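Parents and Carers Help – Early years and preschool

How to keep two languages in a mixed-age nursery group?

Asked on August 31, 2024

I work as an assistant in a small nursery in Rarelside. We have 23 children between 2 and 5 years old. Many of them speak another language at home and the parents ask us what they should do. My manager says they should speak English at home so the child is ready for school. I am not sure this is good advice, but I have no training on it and I do not want to argue without something in my hand. Also one boy has almost stopped talking in the group since he moved up from the baby room. He understands everything. Should we wait, or tell somebody?

Answer 1 (accepted)

I am not a native speaker myself and I raised my children in two languages, and later I did the early years certificate in Baston. What we learned there is that parents should speak the language they speak best. A child who hears rich language at home, with stories and jokes and long explanations, brings this to English later. If the parents change to an English they are not comfortable in, the talk at home becomes short – mostly instructions.

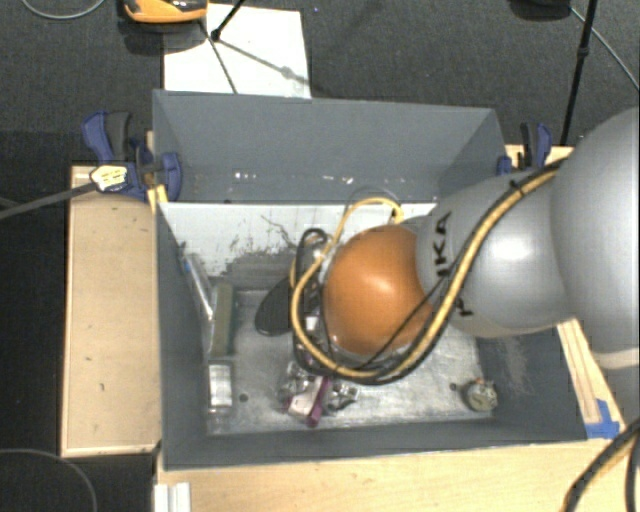
Robot arm over a gray bin

For the boy, I would not wait too long. A quiet period is common when a child enters a new language, but you write that he has stopped, so he was talking before. Ask the parents how he talks at home. If he is quiet there too, they should ask for a hearing check and a speech and language appointment. If he talks at home normally, write down for two weeks when he speaks and with whom, and show it to your manager. Do not ask him to "say it" in front of the others.

Answer 2

We used the Clumcombe picture cards at our place. 37 cards in the box, the children liked them. Not cheap.

Answer 3

I agree with most of the first answer, only I would add that staff can learn some words in each home language. Hello, toilet, drink, hurts, mummy is coming. In our room we have these on a paper by the door, written how they sound. The parents corrected our spelling and it was a good way to start talking with them.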